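Un día tras la nutria, con las botas llenas de barro

Marzo de 2018. Suena el despertador y fuera es noche cerrada. Rehema Barasa ya está en la furgoneta, motor en marcha, termo entre las rodillas. Vamos al Stondesero, un río corto y bastante maltratado donde las nutrias han vuelto. Eso dicen los excrementos, al menos. Verlas es otra cosa.

Dos horas de orilla. Piedra, barro, más piedra. Rehema se agacha, huele, sonríe. «Fresco». A la bolsita. El olor, pescado y algo como jazmín — lo juro — se queda en los guantes todo el dia. 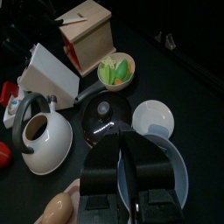
Un plato azul claro y un cuenco blanco.

El tramo tiene 80 puntos de muestreo y hay que pasar por todos antes de que suba el agua. En enero perdieron dos cámaras con la crecida. Una apareció en Stusetti, enganchada en un sauce, con la tarjeta intacta. Garzas, sobre todo. Y una cola.

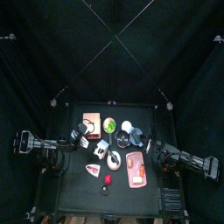

Yeison Espinoza no se fía de las colas: para él, sin huella clara no hay nutria, y la mitad de lo que se apunta en ese río es visón. Lo dice sin levantar la vista de la libreta.

Rehema se encoge de hombros. Discuten de esto cada semana, creo. Comemos de pie, pan y queso, debajo del puente. 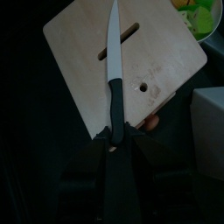
Por la tarde, el tramo malo. Zarzas, una valla caída, el agua por encima de la rodilla. Y entonces, en un banco de arena, la huella: cinco dedos, la membrana apenas marcada. Yeison saca la regla. Mide, vuelve a medir, apunta algo. No dice nada pero le pasa la libreta a Rehema, que ya esta preparando la escayola.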